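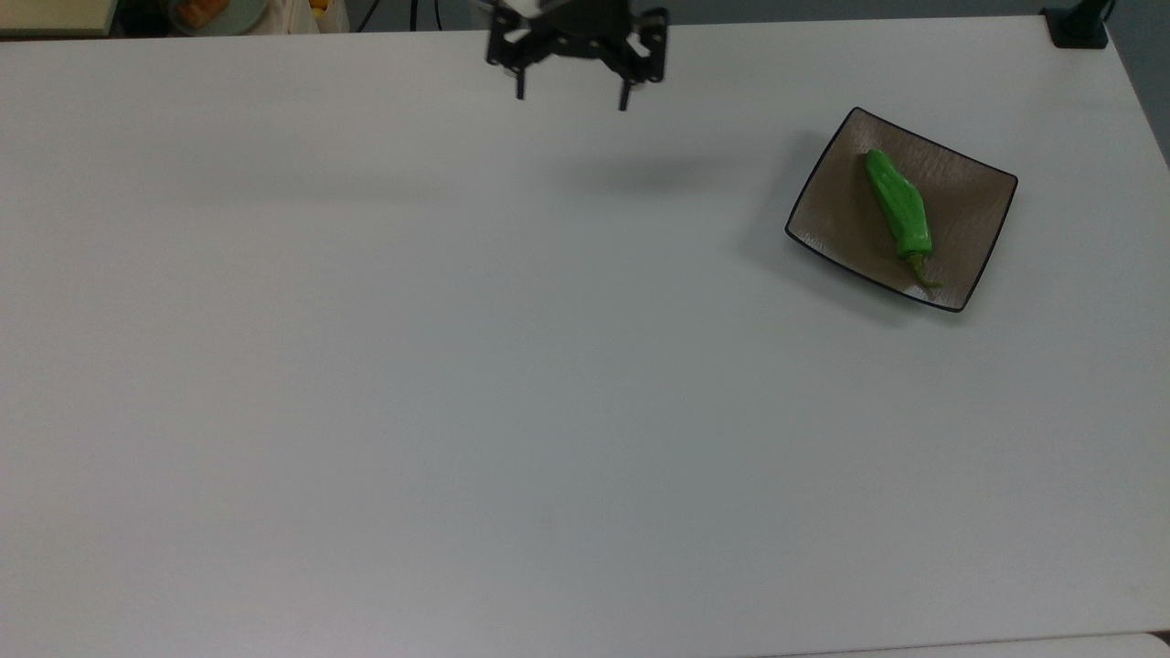
The Case for One Dish

7 August 2022

I have spent most of my adult life being told to clear off my table, first by parents, then by roommates, and lately by magazines. The magazines are the worst because they have better tables. Theirs are long and pale and carry a single pear. Mine carried, until this spring, the mail, the mail I was avoiding, a flashlight, two chargers for phones I no longer own, and a ceramic hen somebody gave me in December with the words "I saw this and thought of you," which I have been turning over ever since.

So I finally cleared it. I did it on a Saturday with the radio on and a garbage bag tied to the back of a chair. By dinner I had a big bare table and a feeling of moral height that lasted until Monday, when I came home with keys in my hand and no idea where to put them down.

The clean-surface people have a hole in their argument, and the hole is exactly the size of a set of keys. A person walks into a house holding things. The things have to land. If you've made a table so pure that a receipt on it looks like a crime, the receipt will go in a drawer, and you will meet it again at tax time along with a hundred of its relatives. I tried it for a month. I kept my keys in my coat, then in a different coat, then in the refrigerator for most of one afternoon, sitting on the butter.

My position, which I'm prepared to defend at length and have done at several dinners, is that a table should have one shallow dish on it. A bowl is too deep. Bowls are where batteries go to lose their charge in the company of old batteries. I owned one for years, a handsome wide thing from Hiltunetti, and when I tipped it out during the great clearing I found a spare button for a jacket I'd given away, a museum ticket, and enough foreign change to buy a small sandwich in a country I can't name. You can put anything in a bowl and never have to look at it again. That's why people like bowls.

A shallow dish has no secrets. Once it holds keys, a wallet and a pair of sunglasses it is full, and it tells you so by dropping the sunglasses on the floor. I consider this a feature. The rim should be just high enough to stop a rolling coin. The color should be something in the brown or gray family, so that it doesn't show every scratch the keys leave, and it should be square, for reasons I'll admit are personal. Round dishes drift. I've never seen one move, but mine was always somewhere new.

I also think you should set it down crooked. My sister-in-law straightens any square object she passes, and for a while I let her. But a square dish lined up neatly with the edge of a table looks like it's waiting for an inspection, and people become shy of it. They put their keys next to it. Turn it on its corner like a diamond and it relaxes, and so do they. I have tested this on guests without telling them.

You don't need to spend much. A shop near me, Rernari, would like 149 dollars for what it calls a landing tray, and has written a paragraph about intention to go with it. Mine was 6 dollars at a yard sale and had been under a houseplant. The money you save can go toward a second houseplant, or toward a locksmith, depending on how the first month goes.

The usual objection is that one dish leads to another. I take this seriously, having an uncle whose dining table hasn't hosted a dinner in years and now functions as a sort of delta. He started with a tray for pens. But he also had no rule, and the rule is simple enough: when something new goes in, something has to leave, and it can't leave by moving eight inches to the left. The white space around the dish is the part you're defending. I'd even say the emptiness only looks like emptiness once there's one thing off to the side of it. A completely bare table looks as if you're moving out.

I'll concede the pear. I bought one in June and put it in the middle of the table to see what the magazines were getting at, and for an evening I did feel like someone with linen pants. Then I got hungry. The dish stayed where it was with my keys in it, and I have been on time for work nearly every day since, apart from the morning I forgot my shoes were at the repair place.

The hen is on the windowsill. She faces out.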